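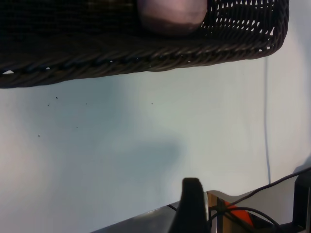

Ukell > Jobs outside > Paths and slabs

Repointing a garden path without making a mess of it

My path had gone the way they all go. Moss in every joint, two slabs rocking, and a crack by the back step you could lose a pencil in. I kept putting it off until November, which was daft, as mortar hates frost. Pick a dry, mild spell if you can!

First job is raking out. I use an old screwdriver and a plugging chisel, and I go down until I hit something solid (if it crumbles, keep going). Brush the joints, then brush them again. Any slab that rocks has to come up and be bedded properly, so do that first and leave it overnight before you go near the joints.

For the mix I do four parts sharp sand to one of cement, quite dry. Squeeze a handful in your glove and it should hold its shape without dribbling. My neighbour Maarja Kütt swears by the ready-made tubs from Mollen, and her patio looks lovely, but I had 13 metres of joint to fill and half a bag of cement already open – so that settled it.

Damp the joints with a paintbrush, no puddles. Push the mortar in with a pointing trowel, a little at a time, and press hard. Most of the bad pointing I've seen is just mortar sitting on top of a gap. Once it's full, run a bit of bent copper pipe along to smooth it. Mine is an offcut and I'd be lost without it.

Now leave the smears alone! I know it's tempting. Wipe them wet and you'll rub cement into the face of the slab, and it dries as a grey bloom. Let them go crumbly, then flick them off with a stiff brush.

Cover the lot with polythene, propped up on a few bricks, and keep off it for 2 days. Tell the postman as well – I forgot, and there's a heel print by the gate to this day.

1,010 views | 13 comments | Share

Contact Ukell | Back to top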